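Section 4: Setting up the hall for a repair afternoon

The Tollholm Repair Afternoon Handbook covers toasters, trousers and tempers. By now you should have a key (Section 1), insurance (Section 2) and enough menders (Section 3). What follows assumes the key works. At Clornamley it needs lifting slightly as you turn it, and swearing at it has been tried.

4.1 Before the doors open

1. Arrive at 11 in the morning if you open at one. You will think this is too early until you meet the extension leads.

2. Find the fuse board and read the labels. Half of the ones at Clornamley were written by someone in a hurry and one simply says "other". Switch off nothing you cannot switch back on.

3. Put the electrical menders along the wall with the double sockets and the sewing people by the windows. Do not swap them. Delia Fuentealba swapped them one May to "freshen things up" and we had a sewing machine running off a lead across the only route to the tea.

Note: The hall went up in 1916 and its floor has opinions. Put the folded card from the kit box under any table leg that rocks. If you have run out of card, the parish newsletter is the right thickness.

4. Tape down every lead that crosses a walkway, along its full length. A dab at each end makes a very good tripwire.

CAUTION: No mains item is plugged in until it has been checked by the tester. This includes items whose owner says it was working fine this morning. If it was working fine this morning, ask why they have brought it.

4.2 Choosing tables

Long tables suit lamps, radios and anything that comes apart into more bits than expected. Round ones are better for small jobs where two or three people want to peer at the same thing, and they leave a mender no corner to catch a hip on. Leave a chair's width clear on every side. Menders walk about while thinking, usually backwards. 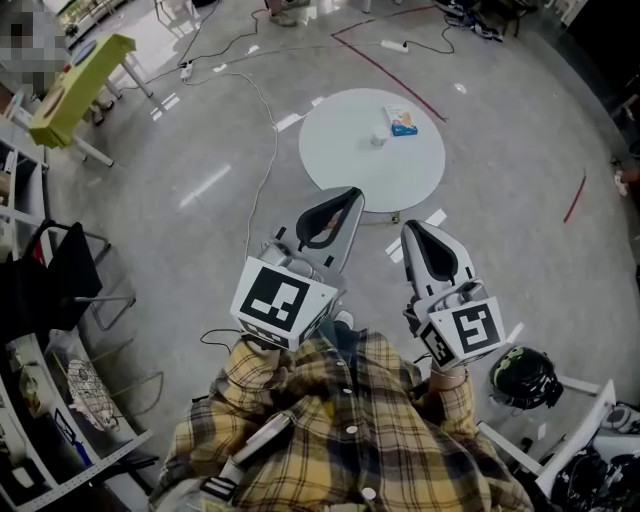
4.3 The booking-in desk

1. Place the desk just inside the door, facing it. Visitors will walk past it anyway.

2. Give each item a numbered ticket and tie the matching half to the item itself. Tickets tied to owners have been less successful.

3. Write down the fault in the visitor's own words. "It makes the noise" is acceptable. Add the make if you can find it – the label is always underneath, next to the crumbs.

4. Stop booking in when you reach 16 items for each afternoon. Kęstutis Rimkutė once let it run to 97, and the last kettle was handed back by torchlight.

Note: The blue Brimov cash tin is for donations. The green Palma biscuit tin is for fuses. Both rattle, so please look before offering either to a visitor.

4.4 If the power trips

1. Ask everyone to take their hands off everything.

2. Unplug the item that was switched on last. Its mender will tell you it cannot possibly be that one. Unplug it.

3. Reset the switch. If it trips again, stop all mains work and move on to sewing, bicycles and tea from the flask.

4. Enter the time in the logbook, which lives in the drawer marked "tablecloths".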